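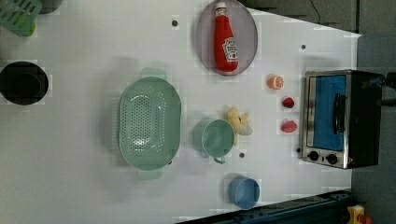 Toy kitchen laid out for the first lesson, ketchup already plated.

Teaching the Rangel arm to put the ketchup away

The Rangel kit from Bronberg costs $872 with the gripper, or $718 if you have one already. I bought the full kit in October. The manual covers assembly very well and then, on page 28, tells you to "begin teaching." Page 29 is the warranty. What follows is what I would have put in between.

You need the arm, bolted down and calibrated, plus a table and things to pick up. I use play food and toy dishes. A plastic strawberry can be dropped all afternoon and still be a strawberry.

1. Lay out the table

Pick items that differ in shape. A bottle lying on a plate is a good first target because it's long and easy to grip across the middle. Strawberries are small and roll off when nudged. A half-peeled banana looks simple and will humble you, so save it for the second week.

Leave a hand's width between things at first. The cups and the colander can sit closer together once the arm stops knocking into its neighbors. Keep cables off the tabletop.

2. Name the job

Open the Grustlow app and choose New Task. Write one plain sentence with one verb in it. "Move the ketchup from the plate to the pot" works. My first try was "Tidy up," and I deserved what I got.

3. Record your demonstrations

Press Record, guide the arm through the move, press Stop. The app wants 5 good runs before it will train anything. Go slower than feels natural. Pause for a beat before closing the gripper and again before opening it, or the software blurs the two together and you get an arm that lets go in transit with great confidence.

Shift the bottle a little between runs. Turn it, too. If it points the same way every time, the arm learns that spot on the table and has no opinion about ketchup whatsoever.

Delete the bad runs. There's a trash icon under the three dots, for reasons known only to Bronberg.

4. Train and test

Training took 28 minutes on my laptop, with the fan going like a hair dryer. Test at half speed with a hand near the stop button. If the gripper lands short every time, redo the calibration before you record anything else. I lost a Friday evening to that one.

Is it worth the money?

For learning, yes. The joints are smooth, the gripper is gentle, and spare fingers come in the box. The app feels like it was finished on the bus. Debora Morelli at Ovcombe, where I ordered mine, answered three long emails about calibration and only sounded tired in the last one.

Next up: opening the toaster oven door. The handle is vertical and I have already apologized to it twice.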